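Notes on chip rules and the small buyer

The new round of export rules on advanced chips has been covered mostly as a fight between big countries. I want to write about what it looks like from a small software shop, where I have spent the last few years buying hardware for other people.

We are 13 people. We make scheduling software for regional hospitals, and in December we ordered a few accelerator cards through a reseller called Skallo. The order came with a 121-page compliance packet. Two years ago the same kind of order came with a two-page form and an invoice.

Most of the packet is about end use. Who will have access to the cards, which countries they log in from, whether any part of the work will be handed to a contractor abroad. I understand why governments ask. If a country wants to keep the best chips away from a rival's military, it has to know where the chips go after the first sale. Small resellers were the easy way around the last set of rules, and everybody in the business knew it.
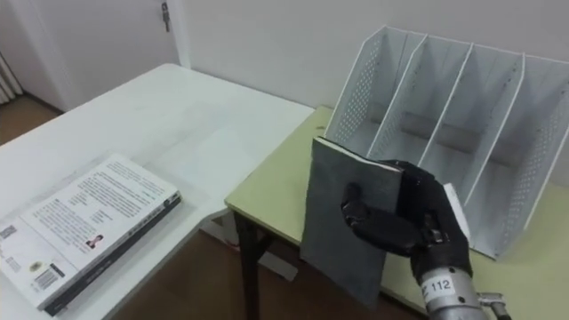

The trouble is that the questions are written for companies with a legal department. One of them asked for our "ultimate consignee structure." I spent an afternoon on that and the answer was one line long: it's us, in the same building.

Our test partner, Osau, had a harder time. They rent computing time by the hour and have one engineer who works from his parents' house overseas for part of the year. Their order sat for weeks while Skallo decided whether his remote login counted as an export. In the end they took his access away and the order went through. He now does his share of the work on an older machine that falls under the limit – slower, but allowed. 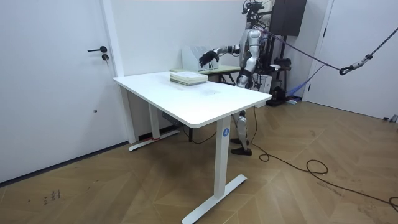

Posted by Owen
April 2026
Filed under: Policy, Hardware

I don't think the rules are wrong. I do think they are being judged by the wrong measure. Officials count blocked shipments. They should also look at how many ordinary buyers give up and rent from one of the three or four giant cloud companies, who can handle the paperwork without noticing it. Peko, the other reseller we use, told me they had around 600 small accounts before the change and have stopped taking new ones.

A fast lane for small orders would help. Set a ceiling on total computing power per year, use a short form, and check a random sample in person. Smugglers would try to split their orders, but they do that already.

Our own cards arrived last week. I still have to file a follow-up report on them every quarter, and the first one is due before the end of June.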